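4.2 Equipment planning and recurrent cost

Procurement for the garment-handling cell was planned against a single capital envelope, with consumables and spares held in a separate recurrent line. Earlier cells at the Hajji laboratory had been costed on the arms alone, and the omitted items - fingertips, cabling, bench work, replacement sensors - later displaced money set aside for operator time. The present plan therefore treats every part that touches cloth as a wear item with its own reorder point.

Two end-effector suppliers were compared. Iller quoted a complete gripper with fixed fingers, and Pronden quoted a bare actuator to which locally made fingers could be fitted. The Iller unit was cheaper to commission. The Pronden unit was cheaper to keep running, as a damaged finger could be replaced from stock without returning the actuator for service. Over the planning period of 67 weeks the difference in purchase price was recovered through lower service charges, and the modelled cost of fingers and tips came to $603 per arm. A further $2907 was allocated to spares common to the whole cell, including cables and fasteners. Freight was costed separately because the two suppliers ship from different ports.

Garment stock was budgeted on the same basis. Knitted items stretch and pill under repeated handling, and a worn sleeve no longer behaves like a new one during a fold. Each garment was assigned to one of 4 condition grades and retired on reaching the lowest. Grading was done by hand at the start of each shift and logged in the Jaro inventory sheet. Second-hand stock was accepted for practice runs but excluded from timed trials.

Bench dimensions were fixed before the arms were ordered. A long garment laid across the table sets the minimum span between grippers, and this requirement ruled out the two smallest benches in the catalogue. Figure 6 shows grey cloth being handled at close range and on the full table. 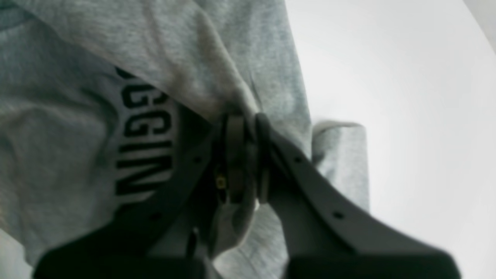
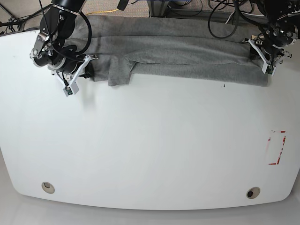 Figure 6. Robotic gripping of grey fabric.
Soft Materials Handling Group, Department of Mechanical and Manufacturing Engineering

The largest uncertainty in the plan is the replacement rate for fingertip parts, for which supplier figures were available only under rigid-part loading. A mid-period review was scheduled for April, at which the reorder points are to be reset from logged usage. Any unspent portion of the spares allocation carries forward to the following period and is not available for additional arms.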